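Setting Up Your Pirker Countertop Composter

Section 2: First Fill and First Month

Welcome to the fun part! Your Pirker is unpacked, the lid clicks shut, and now it gets its first meal. Set aside 30 minutes for the steps below (less if you've composted before) and have a pair of old gloves handy.

Before you start

Pick a spot with a little air moving past the vents on the back. A kitchen counter, a pantry shelf or a mudroom bench will all do nicely. The Pirker plugs into any regular 115 volt outlet – please don't use an extension cord.

CAUTION: Keep the base dry. Unplug the unit before you wipe it down, and never rinse the base under the faucet.

Filling the bucket

1. Lift out the inner bucket and check that the drain tray underneath is pushed all the way back.

2. Tear open one pouch of Kilton starter mix and spread it evenly over the bottom. It smells like a forest floor after rain, and we love it!

3. Add 2 cups of lukewarm water, pouring slowly in a circle. Wait until the mix has soaked it all up.

4. Put in your first scraps. Coffee grounds, carrot peels, apple cores and wilted lettuce are all great starters. Chop anything bigger than your thumb.

5. Lower the bucket back in, turn it until the arrow meets the notch, and close the lid.

6. Press START. The light blinks green while the paddle makes its first slow turn, then stays on.
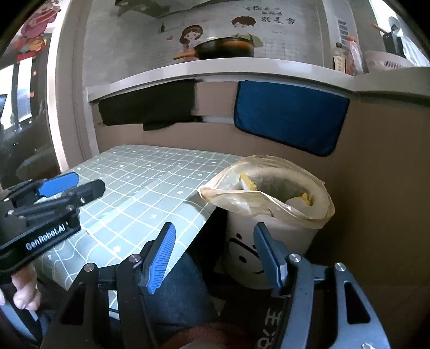
For the first 22 days, go easy on citrus and onions. The starter mix is full of living things that need time to settle in, and a big load of orange peel can slow them way down. After that you can be a lot more generous – our test kitchen in Stockdale feeds its unit just about anything that grows.

NOTE: Meat, bones, dairy and cooking oil stay out for good. So do produce stickers, which have a sneaky way of hanging on to banana peels.

Checking the moisture

Squeeze a small handful (gloves on!). It should hold together like a wrung-out sponge. If water drips out, stir in some torn cardboard and leave the lid vent open overnight. If it crumbles, add a splash of water and run one MIX cycle.

Changing the filter

The Jonmont carbon filter sits under the round cap on the lid. Twist the cap left, swap the filter with the felt side down, and twist back until it clicks. Hold RESET until the filter light goes out.

Emptying the bucket for the first time is covered in Section 3.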